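DOLANORA SORTING ROOM
Basket and tabletop inspection, November
Inspector: Sabina Mollah
Room: 329
Form 23, sheet 2

Scope: slotted plastic baskets in use at the table, the tabletop, and the floor on the approach side. Stacked spares in the Bhuiyan cabinet are covered on sheet 3.

Ratings: OK / Monitor / Repair / Remove. Comments required for anything other than OK.

1. Basket rims free of cracks and sharp edges
OK. Checked by hand with a cotton glove, all four sides and corners. Nothing snagged.

2. Slot walls intact, no broken webs between slots
Monitor. One orange basket has a stress mark at a lower corner. No split. Recheck Friday and mark the result on this sheet.

3. Basket bottoms flat, no rocking under load
OK. Tested with the standard Wornelon weight bag.

4. Color matches contents list
OK. List on the cabinet door is the current one. The previous list was still taped underneath it and has been taken down.

5. Baskets clean, no residue in slots
Monitor. Lint in the slots of two baskets. Brush out before the next load. Do not use the Prumemlow degreaser on these; the supplier sheet does not cover colored plastic.

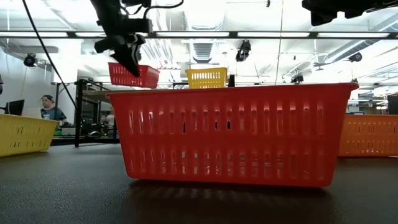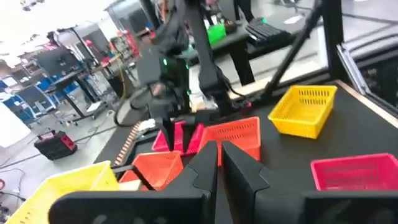 Baskets at the table, items 1 to 8. First view: large red-orange basket at the front. Second view: yellow, orange and pink baskets on the tabletop.

6. Tabletop surface sound, no lifting or gouges
OK. Dark matte surface, no damage found by touch. Wipe down at end of shift as usual.

7. Baskets set back from table edge
Repair (practice, no parts needed). Several baskets stand close to the sides. Minimum setback is the width of one hand. Supervisor to remind both shifts.

8. Loose items on tabletop
Monitor. White cloth left near the far end of the ruled wooden strip, as in the second view. Cloths go back to the hook when not in use. The strip itself stays where it is.

9. Lighting adequate to read slot labels
OK. Read at arm's length from the front of the table. Glare on the lighter rims does not affect the labels.

10. Floor clear on approach side
OK. Mat edges flat. 29 inches clear at the narrowest point, measured from the table leg to the cabinet.

11. Load limit card posted
Remove. Card is faded and the figure cannot be read. Replacement requested. Until it is up, load to half height only.

Open items carried to next sheet: 2, 5, 7, 8, 11.
Items closed from last sheet: 6 (edge trim reglued), 10 (mat replaced).

Signed: S. Mollah
Copy to: shift binder, cabinet door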